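Evard Open Storage Bin, Clear, with Liner

Sold by Ornirley. Listing revised December 12, 2020.

The Evard is an open-top bin for shelf, bench and counter storage. It is molded in one piece from translucent plastic and is supplied without a lid. The pattern was first made by Matei and was moved to the Grondcombe plant in August, with no change to the outside dimensions. Stock from both plants can be mixed on the same shelf.

Shape and rim

The bin is rectangular and wider than it is deep. The rim is ribbed to limit bowing when the bin is lifted by one side, and there are small molded tabs at the corners. The front wall is left clear so that contents can be identified at shelf height. Labels should go on the lower half of the wall. Adhesive labels hold poorly on the ribs and tend to lift at the edges.

Liner

A blue liner is available as a separate item. It covers the floor and the lower part of the walls – it does not reach the rim. The liner is laid in loose and can be taken out for washing or replacement. Some wrinkling across the floor is normal after fitting and can be smoothed by hand before loading. Adhesive or tape under the liner is not recommended.
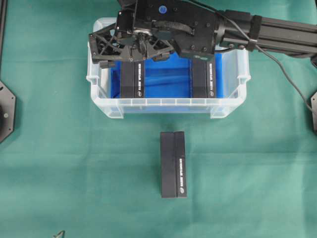

Loading is best planned by the footprint of the item and not by volume. Long rectangular items should be set lengthwise front to back, which keeps their short ends toward the clear wall. Two black blocks placed this way, one left and one right, leave a strip of blue liner showing between them, and that gap is enough to judge how the remaining floor can be used. Items with printed text on one face should be turned the same way for easier checking. Heavy items go in first, against the side walls.

Care

Wash by hand in warm water with mild detergent. Do not use solvent cleaners, which will cloud the plastic. Dry the bin and the liner separately before refitting. Fine scratches on the front wall do not affect strength.

Ordering

Bins are packed 4 to a carton. Liners are packed 17 to a sleeve and are ordered under their own line. Standard dispatch is three working days. Orders that combine bins and liners ship together unless split delivery is requested at checkout.

Trade accounts: Evanthia Ververidis
Replacement liners and returns: Oľga Kollár

Returns are accepted on unused bins in the original carton. Opened liner sleeves cannot be returned.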